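Fanni Juhász keeps her wrappers in a shoebox, sorted by how loud they are.

She is happy to demonstrate. A chocolate wrapper with a soft paper backing goes at the quiet end. Chip bags sit in the middle. Then come the thin metallic ones from hard candies and snack bars, and when she squeezes one of those next to my ear I flinch, which delights her.

"See? That's a great one," she says. "You could hear that from the back row of a movie theater. People think of a wrapper as something that's over once you've eaten what was inside. I think that's when it gets interesting!"

Juhász runs the table sessions at Gosent, a community workshop on the second floor of a former print shop in Kunddale. The sessions began as an evening class in collage and have wandered a long way since. These days people come to sort, flatten, fold and weave the packaging that most of us ball up and drop in the trash without a glance. There are usually coffee cups on the windowsill and a radio going somewhere, and a long discussion about whether a certain shade of green is still being made.

She grew up with a grandmother who smoothed out every piece of foil with the back of a spoon and tucked it into a book. "We had a cookbook you couldn't close," Juhász says. "You'd go looking for the plum dumplings and out would fall a silver rabbit from some Easter years ago. I loved that. I still have the cookbook, and it still doesn't close."

I ask what a beginner should do first, and she answers before I've finished the question. Wipe it. Everything that comes in gets a pass with a barely damp cloth, inside and out, and dries open on a towel. Sugar is the big enemy, she says, then chocolate, then the salty dust at the bottom of a chip bag, which works its way into the creases and makes the color look dull. She learned this from a whole drawer of wrappers that the ants found before she did.

After that comes sorting, and here she gets really animated. Most people sort by color. Juhász sorts by behavior. Some foils remember every fold you give them and some spring right back. Some have a plastic layer that slides under your fingers, so you can't get a crisp edge no matter how hard you press. She asks everyone at the table to crush a wrapper, let go, and watch what it does.

"If it stays crushed, it wants to be a sculpture," she says. "If it opens up again, it wants to be woven. I know how that sounds. But try it! After 20 wrappers you'll feel it in your hands and you won't need me."

The other thing she insists on is a plain surface. The workshop's first tables were old oak, full of knots and ink stains, and silver scraps simply disappeared on them. A white top changed everything, in her view. You can see the true color of a wrapper, you can see a torn corner, and the light comes back up at you from underneath. She likes a clear dish on the table, too, so that nothing small gets hidden on its way from one pile to the next. 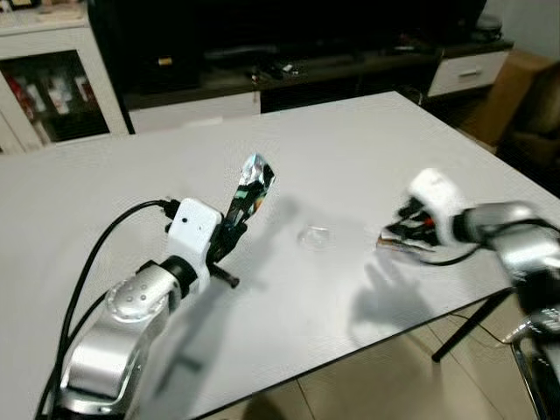
Wrappers over the white table at Gosent, with a clear dish between them.

Orange is her current obsession. It rarely comes by itself, she explains. You get it as a flash on a blue or black wrapper, a lettering edge or a stripe, and so it has to be cut out in slivers and saved. She has been collecting slivers since September for a panel she calls Skirkuleo, a name she made up on a bus and refuses to explain. It will be woven, 36 inches wide, and mostly silver and black until you walk past it.

"When you stand still it looks almost calm," she says. "Then you move a little and the whole thing flickers. Foil does that for free – you don't have to be clever, you just have to get the angle right."

Getting the angle right has taken her 7 tries so far, by her own tally pinned to the wall. The early ones curled at the edges as the room warmed up. One was beautiful and fell apart when she hung it. She keeps them all and brings them out for new people, who seem to relax once they've seen a few.

The method she has settled on uses strips cut along the length of the wrapper, folded over once so both edges are closed, then laid over and under on a card backing. The fold makes them stronger and keeps them from slicing your fingers. She burnishes each one with a spoon, the same way her grandmother did. She has tried bone folders and rollers and a very nice brass tool that someone gave her. The spoon wins.

Not all of it becomes art. Plenty of what crosses the table is there simply to be looked at and sorted, and a good share leaves again in the waste bag, which she doesn't mind a bit. Looking closely is most of the fun, she says. A regular at the sessions only comes to flatten things. Another has made gift bows for an entire family, all from coffee packaging, and they are gorgeous.

Her favorite wrapper of all isn't in the shoebox. It comes from a caramel called Maeng that she was handed at a train station years ago, and it lives in a frame in her kitchen, red on silver with a crease straight down the middle. She has never found another.

"I've asked everybody," she says. "I would trade the whole box for a second one. Well – maybe half the box."

The sessions run until 2 in the afternoon, and at ten to, the sorting is still in full swing. Juhász is bent over a strip of blue foil with her spoon, rubbing in short strokes from the middle outward. She holds it up to the window, turns it over, and goes back to work on the left-hand corner.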